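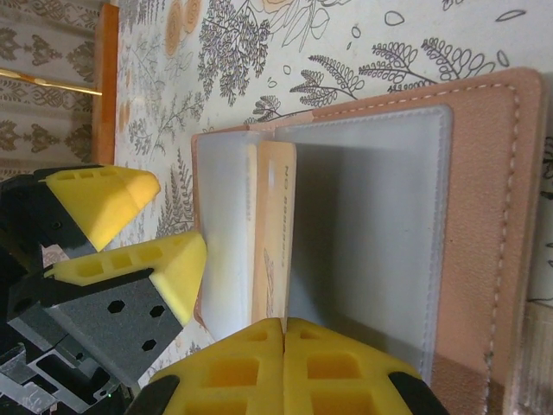
When the Gripper Says It Has the Card and It Doesn't

Applies to: two-finger parallel grippers with soft printed pads, Serkar controller, any arm. Skill level: you can jog the arm and edit a config file.

The fault goes like this. The arm reaches into a card holder, closes on a card, reports a successful grasp, lifts, moves to the drop point, opens, and reports a successful place. The card is still in the sleeve. The log is green from top to bottom.

Our shop in Loltbridge ran 200 pulls on a Saturday and the summary page said we had 200 good ones. I don't believe round numbers like that, so I went back through the wrist video. In 36 of them the fingers had closed on the lip of the plastic sleeve, or on nothing much at all, and the controller had called it a grasp anyway.

The usual advice is to retrain the policy or buy a better camera. Try the steps below first. They cost an afternoon.

Before you start

Put the arm in hold and drop the speed limit to 30 percent. Take the holder out of reach of the gripper. If your stop button is on the far side of the table, move it to your side. I shouldn't need to write that, but Bjartur Hjaltadóttir at our Fletmont site got a pinched thumb in August doing exactly this procedure with the arm live, and the stop was behind her.

You will need a spare card, a strip of paper, a small brush, and whatever you normally use to record the wrist camera.

Step 1. Find out what "success" means on your system

Open the grasp settings and look for the success condition. On ours it was one line: the fingers stopped moving before they reached the fully closed position. That's all. Anything between the pads counts as a card, including a folded sleeve, a bit of leather, or a pad that has swollen or shifted on its mount.

If yours checks motor current as well, good, but look at the threshold. A card is thin. The difference between card and no card can be smaller than the ordinary variation between two closes.

Step 2. Close on nothing

With the table clear of the holder, command a full close ten times and write down the reported finger position each time. Then do the same with the spare card held between the pads by a clamp or stand. Keep your hands out of it.

If the two sets of readings overlap, stop here for a minute and think about what that means. The finger position can't tell you whether you have a card. No amount of tuning will fix that, whatever the Dinsa forum says. You'll need the check in Step 5.

Step 3. Look at the pads

Pads with a grid or a row of recesses grip rounded things nicely. A thin card edge is different, and it can settle into a recess where it gets very little squeeze. Brush out the recesses. Close the pads on the strip of paper and pull it gently with the arm in hold. It should resist evenly along the whole pad. If it slides free at the tips and holds at the base, your pads are splaying, and the tips are what you're using for this job.

Check the tips for play too. Ours moved when pushed sideways. Tightening the mounts fixed more than I expected and less than the vendor promised.

Step 4. Check the approach

Put the holder back. Step through the approach at low speed and pause just before the close. Look at where the tips are in relation to the sleeve. Clear or frosted plastic is hard for a camera to place, and a card standing up next to a sleeve gives the arm two edges very near each other. If the tips straddle both, you will get the sleeve every time the card leans.

Shift the approach toward the card side in small moves, and test after each one. Don't change the angle in the same pass or you won't know which change did it.

Step 5. Add a check that can fail

After the lift, back the gripper away from the holder and look at it with the camera before moving to the drop point. Card visible between the pads: continue. Not visible: open, log a miss, and go back to the start position. Don't let it retry on its own more than once. An arm that keeps grabbing at a stitched holder will drag the holder with it.

Then test the check itself. Take the card out and run the pull on an empty holder. If it reports success, the check isn't doing anything, and you should find out why before you trust any other number from it.

Step 6. Run it again and watch

Run a batch and compare the log with the video by eye, all of it. Your success rate will probably go down. Ours did. The old figure included misses, so don't compare the new one against it and don't let anyone put them on the same chart.

Known problems

Glare on the sleeve can still pass for a card in the Step 5 check. Moving the lamp helped on one station and made no difference on the other. I haven't found the cause.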